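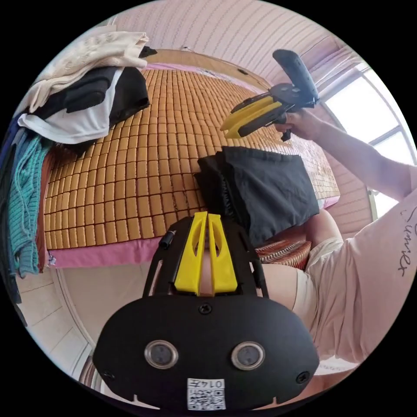

Zwischenbericht Januar: Handgreifer für die Wäsche

Projekt Wutberg, gefördert durch die Rosta-Werkstattförderung
Bericht: Elibariki Lyimo

Stand der Dinge

Das zweite Gerät ist fertig! Damit haben wir endlich ein Paar, und seit Anfang des Monats falten wir zu Hause am Bett statt auf der Werkbank. Eine gewebte Sommermatte ist als Unterlage viel anspruchsvoller als die glatte Tischplatte, und genau solche Untergründe wollten wir laut Antrag dabeihaben. Bisher sind 44 Durchgänge aufgenommen, davon 40 brauchbar. Bei den übrigen vier war ein Finger nicht richtig eingerastet, das haben wir erst beim Sichten gemerkt.

Was am Gerät neu ist

Die gelben Finger haben jetzt lange Schlitze. Sie geben beim Zugreifen besser nach, und dünner Stoff rutscht deutlich seltener heraus. Die Druckzeit pro Fingerpaar liegt bei etwa 5 Stunden, also läuft der Drucker in der Werkstatt Briratgate meistens über Nacht. Am Gehäuse hat sich wenig getan – nur die Schraublöcher sitzen etwas weiter innen, damit beim Anziehen nichts mehr reißt.

Was gut läuft

Einfache Teile wie T-Shirts gehen inzwischen richtig flott. Am meisten freut mich, dass auch Leute ohne jede Übung nach ein paar Minuten zurechtkommen. Beim offenen Abend in der Werkstatt wollte kaum jemand die Greifer wieder hergeben!

Was noch hakt

Strick ist schwierig. Grobe Maschen verhaken sich in den Schlitzen, und beim Loslassen zieht man das halbe Teil wieder mit. Wir probieren schmalere Schlitze und abgerundete Kanten aus. Schwarze Stoffe machen uns bei der Auswertung Mühe, vor allem wenn Tageslicht vom Fenster kommt. Dafür testen wir als Nächstes eine andere Belichtung.

Mittel und nächste Schritte

Das Filament reicht noch bis zum Ende der Förderphase. Offen ist die Rechnung von Bermúdez für 24 Kugellager, sie wird mit der nächsten Abrechnung nachgereicht. Im Februar kommen Handtücher und Bettwäsche dran, außerdem eine zweite Wohnung mit anderem Licht. Die Druckdateien für die neuen Finger liegen im Projektordner, die Bauanleitung folgt, sobald die Kanten endgültig feststehen.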